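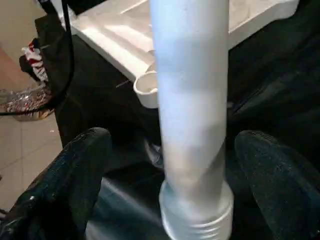

Manufacturers of inexpensive household goods should be required to print the dimensions of every user-assembled joint in the instruction sheet. At present almost none of them do. The sheet shows which part goes into which hole, in what order, and stops there. The diameter, the pitch if there is a thread, the depth of engagement and the type of plastic are known to the factory and withheld from the buyer. The omission matters little on the day of purchase and a great deal when one part is lost or cracked. A plain white tube with a ridged collar at one end looks like something a hardware store ought to be able to match. Without numbers, the clerk can only hold it up against whatever is in the bins. The usual outcome is that a whole product is discarded over a part that cost pennies to mold.

The argument against publication is generally put in terms of liability. If the dimensions are printed, someone will make or buy a substitute, the substitute will fail, and the original manufacturer will be blamed. I find this weak. Substitutes are already made, by people working from a ruler and a guess. A published dimension with a tolerance reduces the error in a repair that is going to be attempted anyway. The seller can state on the same sheet that no warranty covers parts made by others, and most sellers already state something of the kind.

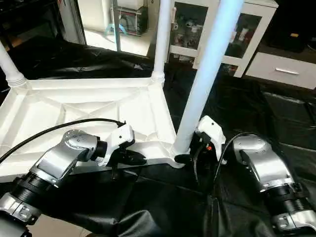

Soledad Cabello

Consider what the information would consist of. For a push-fit joint: the outside diameter of the male part, the inside diameter of the socket, the depth, the taper if any, and the intended interference. For a threaded joint: major diameter, pitch, thread form, number of starts, and handedness. For a snap joint: the position and height of the catch and the width of the slot. None of this takes more than a few lines. A typical sheet devotes more space than that to a drawing of a person frowning at a telephone.

I have kept a file on this since I had to repair a Zader drying rack in October of a previous year. The rack had 40 joints, all of the same push-fit type. One connector split along its mold line. Zader's customer service was polite and offered me a new rack at a discount. They did not sell the connector and could not tell me its bore. I measured the remaining connectors with calipers and obtained values that differed by 0.3 millimeters between the tightest and the loosest, so I could not say which of them represented the design and which represented wear. A drawing would have settled it. I turned a replacement from nylon rod on the third attempt, and the rack is in use.

The second entry in the file is a Venditz garden sprayer. The wand joins the hose by a coarse thread that resembles a common bottle thread closely enough to start and then binds after one turn. The pitch is slightly different. I do not claim this was done to prevent substitution. It is at least as likely that the tool was cut to an in-house drawing many years ago and has been copied ever since. The effect on the owner is identical in either case, and a single line in the instructions giving the pitch would have saved me the purchase of 3 adapters, none of which fit.

The counterexample is Zultivine, which makes modular plant shelving and prints a table of dimensions on the last page of its booklet. The table is small and the typesetting is poor. It gives post diameter, socket depth and wall thickness, and it names the polymer. When a post on mine cracked below the second shelf, I cut a length of tube to the printed size and it seated correctly. I have since bought two more sets from the same company, which I mention for the benefit of anyone who believes that repairable goods depress sales. One buyer is not evidence of a trend, but the opposite claim is usually made on no buyers at all.

A stronger objection is that dimensions change. A product may be molded in several factories, and a tool may be reworked halfway through a run. A table printed in January can be wrong by summer. This is true, and it is already handled in industrial supply by a revision letter molded into the part and repeated on the drawing. Many consumer parts carry such a mark now. It is commonly found on an inner surface, next to the cavity number, where it serves the factory and is meaningless to anyone else. Printing the same letter beside the table would be enough.

Cost is the objection I hear most often and the one with the least behind it. The drawings exist, because the tool could not have been cut without them. Transcribing the relevant dimensions for a product with 3 joint types is an afternoon of work for a junior draftsman. Spread across even a short run of 300 units, the expense is difficult to detect, and most runs are far longer.

I would go further on materials. Adhesives that bond ABS well do very little for polypropylene, and the two are hard to tell apart by eye. A recycling symbol sometimes answers the question and sometimes refers only to the largest part. Each joint component should be listed by polymer in the same table as its size.

The proposal I sent to the consumer office in Bermúdez, dated 09/08/2019, runs to one page. It asks for the table, the revision letter and the polymer name, in type no smaller than the rest of the sheet. It asks for nothing about spare parts stock, repair manuals or the length of warranties, all of which deserve separate treatment. I have received an acknowledgment and a reference number.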